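07/11/2025 Door furniture, sample batch

Second day on the Villix knobs. Heather wants the spindle play written up before the Gernadach order goes out. Measured 2 of them against the old drawing and got a different answer from the drawing both times. Prys says the drawing is from August and was hopeful even then.

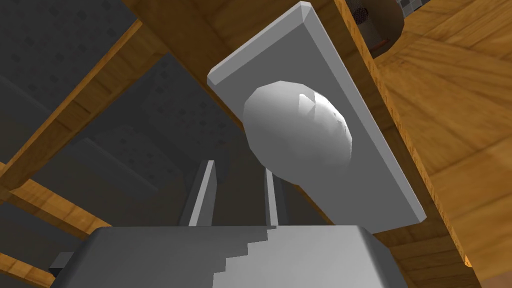

Egg knob on bevelled backplate, render.

Grub screws: the short ones bite, the long ones foul the rose. We have 192 of the long ones. Rodel has put them on the high shelf, where we keep things we paid for.

Lacquer on the test plate still tacky at four. Left it by the window with a note on. Misaki to ring about the springs, and ask for the thicker wire this time.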